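Quand la pince ne veut plus lâcher : conversation autour d'une panne

J'avais prévu une heure d'entretien, j'en suis ressortie deux heures et demie plus tard avec un carnet plein de schémas que je ne sais plus relire. Mon interlocutrice s'occupe des préhenseurs chez Farkas, un petit atelier de Flandesstead, et elle a accepté de me raconter la panne de décembre (« notre grande honte », dit-elle en rigolant).

La tâche, sur le papier, est d'une simplicité enfantine : prendre des baguettes en bois, les mettre dans un gobelet. On la fait d'abord à la main, avec des pinces tenues par une personne, et les gestes enregistrés servent ensuite au bras Mudov. « Une baguette, c'est mince, ça roule, ça se coince sous la voisine. Les gens nous demandent pourquoi on ne commence pas par un truc difficile ! »
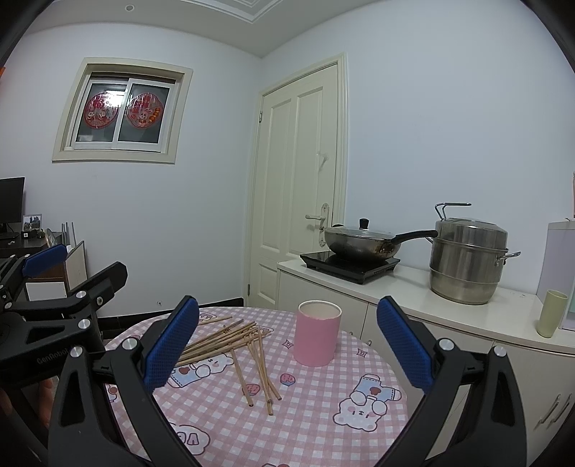

Les baguettes en tas près du gobelet rose, entre les doigts ouverts de la pince.

Le problème est apparu sur le bras. Au bout de 235 cycles sans histoire, la pince s'est refermée sur une baguette et n'a plus rien voulu savoir. Ordre d'ouverture envoyé, aucune réaction. « Sur l'écran, tout était vert. Le logiciel me jurait que les doigts étaient ouverts, et moi je les voyais serrés devant mon nez. » Son collègue a tendu la main pour dégager la baguette, et c'est à ce moment-là que la pince s'est rouverte d'un coup, puis refermée. Un doigt pincé, un bel hématome, rien de cassé. Elle ne rit plus du tout quand elle en parle.

Je lui demande ce qui s'était passé, et là, elle s'anime, elle me dessine le capteur sur un coin de nappe en papier. Le codeur Oltameck qui mesure l'ouverture avait pris du jeu sur son axe. Il glissait un tout petit peu à chaque serrage, et le décalage s'accumulait. « La pince se croyait ouverte, donc elle ignorait l'ordre. Quand le codeur a sauté dans l'autre sens, elle a exécuté tout ce qui attendait dans la file. » Il a fallu presque 60 heures pour reproduire le défaut, avec des soirées entières à regarder des baguettes monter et descendre (je compatis !).

Ce qui la tracasse encore, c'est l'arrêt d'urgence. Il fonctionnait très bien, mais il se trouvait de l'autre côté du poste. « On avait passé des jours sur la force de serrage et cinq minutes sur l'emplacement du bouton. » Depuis, il y en a un à portée de chaque main, la file d'ordres se vide dès qu'un mouvement échoue, et on coupe l'alimentation avant d'approcher les doigts. 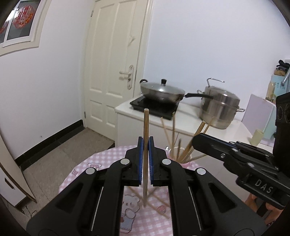

Pourquoi ne pas simplement réduire la force de la pince ?
Parce que la baguette tournerait entre les patins au premier contact avec le bord du gobelet. L'équipe a préféré limiter la vitesse de fermeture et recaler le codeur tous les 300 cycles.

Et les collègues, ils ont repris confiance ? Elle hésite un peu. Celui qui s'est fait pincer est revenu au poste le lendemain, mais il garde une règle en plastique dans sa poche et c'est avec elle qu'il pousse les baguettes récalcitrantes, même machine éteinte. « Je ne lui dis rien, il a raison. » Elle a d'ailleurs commandé un codeur d'un autre modèle, avec un axe à méplat, qu'elle doit monter dès que le bras sera libre.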